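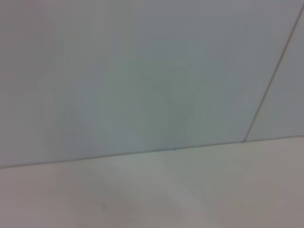
Figure 3.1 Two pale gray-blue panels and a light beige surface, with thin dark lines where they meet.

Chapter 3
Where Surfaces Meet

I have a confession to make before we get going: I'm a corner person. Walk me into any room you like and I'll say something polite about the windows, and then I'll be down on one knee looking at the spot where everything comes together. My family has learned to keep walking.

Take another look at Figure 3.1. The big panel hardly gives your eye anything to do, does it? It's matte and quiet, with a soft lighter patch near the middle that fades away before you can say where it stops. Now follow the dark lines. One runs between the two panels, the other runs along the bottom where they meet the beige, and they come together in a little point. I could write this whole chapter about that point (my editor talked me down to a few pages).

In Chapter 2 we spent our time on flat stretches: how to fill them, sand them, paint them, and keep them clean. Flat stretches are forgiving. If your roller wobbles in the middle of a wall, you can roll over it again. A joint is fussier! Two surfaces may swell and shrink at different rates, floors settle, and a gap you could barely see in July may be easy to find by winter.

I learned this in my first apartment in Bardale, on the top floor of a house built in 1922. I painted the back room one long evening and was terribly proud of it. Then I switched on a lamp near the floor and every joint in the place jumped out at me, lumpy and gray, with dust stuck along the bottom. The walls were fine. I'd simply painted right past the edges and hoped for the best.

So we'll slow down. First we'll learn to look at a joint with a light held low and to the side. After that comes cleaning, with a soft dry brush before anything damp, and then the big question of whether a line should be filled at all. Some gaps are there to let things move, and filling those is a mistake I've made more than once.

Before you read on, try this
Pick one inside corner at home, down near the floor, and give it 30 minutes. Draw the lines you see, and shade in any spot where a line gets thicker or darker. Write down which surfaces meet there and whether they look like the same material. Keep the drawing handy, as you'll need it again in Section 3.2.

Words to know: joint, seam, inside corner, filler, movement gap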